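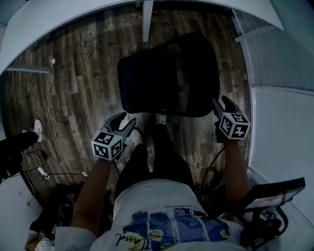
A white T-shirt with a blue and yellow print, worn with black trousers.

Sutesville to rebuild Celley pitch after drainage survey

06/01/2022

Sutesville will strip and rebuild the playing surface at Celley once the home schedule ends in April, after a survey found that the upper layer of the pitch no longer drains at the rate it was designed for.

The soccer club confirmed the work in a notice to season ticket holders. The contract has gone to Rautiainen, a sports turf contractor, with the irrigation controls and soil sensors to be supplied by Molteo. The value of the contract was not disclosed. The club said the cost would be met from the stadium maintenance budget and would not affect money set aside for players.

Celley has hosted 38 competitive matches since the surface was last replaced, a total that includes reserve and youth fixtures moved to the stadium when the training ground was unavailable. Two first-team games have been postponed in that period with standing water in the south goal area. On both occasions the referee inspected the pitch in the morning and again shortly before the gates were due to open.

The survey was carried out during the fall. Cores were taken from both penalty areas, the center circle and the two touchlines, then tested for particle size, organic content and infiltration rate. The results showed a band of compacted organic material beneath the turf, thickest in front of the south stand, where the roof keeps the grass in shade for most of the winter. Water was passing through this band slowly and then draining normally once it reached the gravel below.

The pipe network was inspected by camera at the same time. According to the notice, the main collector and most of the lateral drains are sound and will stay in place. A short run of pipe near the south corner has shifted at a joint and will be dug out and relaid. The outfall, which connects to the storm drain on the east side of the ground, needs no work.

Keeping the drainage layer reduces the scale of the job. Rautiainen will work in two phases. In the first, the existing turf and the upper root zone will be removed by a planer fitted with a laser level and taken off site through the northeast gate. The exposed layer will then be checked for level and tested again for infiltration before anything is placed on top of it. Any section that fails will be opened up and refilled.

In the second phase, 535 tons of washed silica sand will be spread, graded and firmed in layers. The upper 70 millimeters will be blended with a soil conditioner and pre-seeding fertilizer. The surface will be seeded with perennial ryegrass and left to establish before artificial fibers are stitched into it by machine. Turf rolls were considered and rejected for the main playing area, although they will be used on the margins behind the goals, where assistant coaches and substitutes warm up.

Stitching cannot begin until the grass has enough root to hold the sand firm under the weight of the machine. The club has allowed for a delay in the program if the weather is cool after seeding. If growth falls behind, preseason friendlies will be moved to other grounds, and the notice says that no home friendly will be put on sale until the surface has passed its first load test.

The irrigation system will be replaced in full. The present arrangement runs from a single timer, with every sprinkler head delivering the same amount of water regardless of its position. Grounds staff have been closing individual heads by hand on the shaded side to prevent overwatering. Under the new arrangement, the pitch will be divided into zones, each with its own valve, and the Molteo controller will set the run time for each zone from soil moisture readings. Staff will be able to override it from a panel in the tunnel or from a phone.

Sensors will be buried in pairs, one close to the surface and one near the base of the root zone. They will record moisture, temperature and salinity. The club said the lower readings should give early notice of any return of the drainage problem, which on this occasion was noticed only when water began to collect on the surface. The cables will run in a duct around the perimeter so that they can be reached without lifting the playing area.

Undersoil heating is not part of the contract. The club had asked for a price but decided against it, citing the capacity of the existing electrical supply and the small number of games lost to frost. Empty ducts will be laid under the west touchline to allow a heating main to be brought in at a later date. Grow lights, currently hired for part of the winter, will continue to be hired on the same terms.

The playing dimensions will stay the same. The crown, the slight rise along the center line that sheds water toward the touchlines, will be made marginally shallower. The dugouts will be lifted out during the work and put back on new bases, and the technical areas will be remarked. A strip of worn artificial turf along the west touchline, used by match officials and photographers, is to be renewed at the same time.

Until then, the current pitch has to last through the rest of the season. The grounds team has begun a program of deep spiking and sand dressing on the affected areas, to be repeated after each home match where the schedule allows. Warm-ups will be confined to the north half of the pitch, with both teams sharing it, and halftime use by substitutes will be limited to passing drills away from the goalmouths. Visiting clubs have been informed. Portable goals will be used for goalkeeper warm-ups so that the main goalmouths are kept clear.

Reserve matches scheduled for Celley between now and April will be played at the training ground, where spectator capacity is lower. Admission will be by ticket only, and season ticket holders can apply through the club's website in the usual way. Youth cup ties will be dealt with case by case, as competition rules set a minimum standard for floodlighting that only one of the training pitches meets.

The league has been notified of the works and will inspect the surface before the first home match of next season. The inspection covers ball roll, rebound, traction and hardness, along with a check of line markings and goal dimensions. The club has asked to begin the new season with an away fixture. Requests of this kind are considered when the schedule is drawn up and are not guaranteed.

Stadium tours will run as normal until the contractor takes possession of the site, then follow a shorter route that leaves out the tunnel and the dugouts. The club shop and ticket office will keep their usual hours throughout. Deliveries of sand will use the service road on the north side, and the north parking lot will be closed to the public on weekdays during the second phase. Disabled parking spaces in that lot will be moved to the east side, next to the ticket office.

Supporters who have asked to buy pieces of the old turf will not be able to do so. The club said the material would be removed mechanically and mixed with sand as it was lifted, leaving nothing suitable for sale. It will be screened by the contractor and reused as fill.

A schedule of road and parking restrictions will be published once delivery dates have been agreed.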